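Dultico Demo Room Sessions: Two-Arm Household Robot in Simulation

Product code: Samuel
Category: Demonstrations and open days
Runs on: Sovo room simulator
Group size: up to 12
Next dates: February, see booking form

Overview

Samuel is our two-arm household robot, and the demo room session is how most people meet it. You come to the Grekance building, you sit in front of a large screen with a decent chair under you, and you watch Samuel work in a simulated room for as long as your patience or the coffee holds out. Sessions ran all autumn and the page was last updated in December 2022, when we finally corrected the parking directions.

Each visit covers 16 rooms. They are furnished by software, and the software has opinions. Guests who work in interior design have been known to go quiet. The robot doesn't mind green marble.

What you will watch

Most of the hour is spent on furniture with drawers, the place where household robots earn their keep or lose their dignity. The view on the screen is from up on the robot, looking out over its own body, so you get both arms and a good deal of shoulder. The operator can stop a run at any point and let you look at where the arms are in relation to the furniture. In the green room, the left gripper is up by the white chest of drawers, the one with the small gold handles, while the right one points its two fingers at the ceiling like a guest with a question.
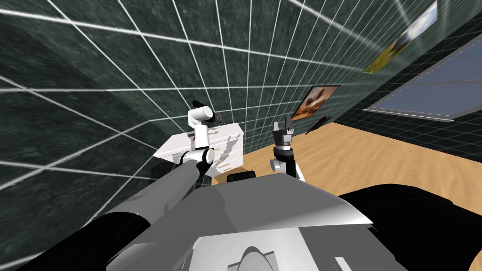 What is included

- One session of 2 hours, with a break in the middle
- A turn at the operator desk for anyone who wants it (everyone says no, then everyone wants it)
- Replays of your group's own runs, sent by download link
- A printed guide to the Sovo room settings, 28 pages, mostly readable

What is not included

Lunch. Also the physical robot, which lives at another site and does not receive visitors. If you need to see hardware before you buy, ask for a site visit on the booking form and expect a longer wait.

Good to know

The room has steps at the front entrance and a lift at the back - ring the bell and give it a minute. Large bags go in the lockers. Children are welcome if they can sit through a robot thinking about a drawer, a test some of our adult guests have failed.

Bookings can be moved once without charge. Groups larger than 12 will be split across two sessions.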